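Chapter 5
Trays, Mats and Small Clear Parts

After studying this chapter, you should be able to:
Explain why the color and finish of a work surface affect how easily a part is found.
Choose a tray for clear, white or dark parts.
Set out a routine for wiping and checking a tray between tasks.
Estimate the cost of lost parts over a production month.

Key terms: rim, matte finish, contrast, highlight, debris, tray check

In November, the Granside plant changed the trays at its hand-sorting tables. The old trays were white, like the tables beneath them, and workers had long complained that clear parts vanished on them. Over the month before the change, the plant issued 2000 clear spacers to the tables and recorded 655 as missing at the end of a shift. Most were later found within arm's reach of the place where they had been set down.

A lost part of this kind costs very little to replace. The larger cost lies in the search. Work stops, the area is cleared, and the count must be done again before the next batch is released. At the Clevon works, which handles batches of 1000, a recount must be signed by the shift lead, and the table stays closed until it is done.

A clear object has almost no color of its own. The eye finds it by its edges and by the light it throws back. A dark, matte surface helps in two ways: it gives bright highlights something to stand out against, and it does not produce a glare that competes with them. The same surface has a drawback. Dust, smudges and specks of white material show plainly on it, and a worker looking for a faint outline may be drawn first to the debris.

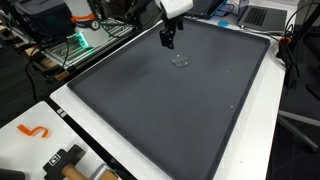
Correia, writing in the plant newsletter, took the opposite view and held that a dark tray only moves the problem, as a person who spends the morning wiping away specks has saved no time over one who spends it hunting for spacers. The objection deserves a fair hearing. A tray check adds a step to every task, and a step that is skipped under pressure gives no protection at all.

The Solari method, treated in Section 5.2, attempts to meet this concern by tying the check to an action the worker already performs. The tray is wiped when it is emptied — never while parts are still on it — and is viewed once from a low angle before the next parts are set down. Section 5.3 turns to the raised rim, its height, and its effect on parts that roll or slide.

Before You Read
Place a clear button or bead on a white plate and then on a dark one. View each from above and from the side, and record which position made the object easiest to find. Keep your notes for use in Section 5.1.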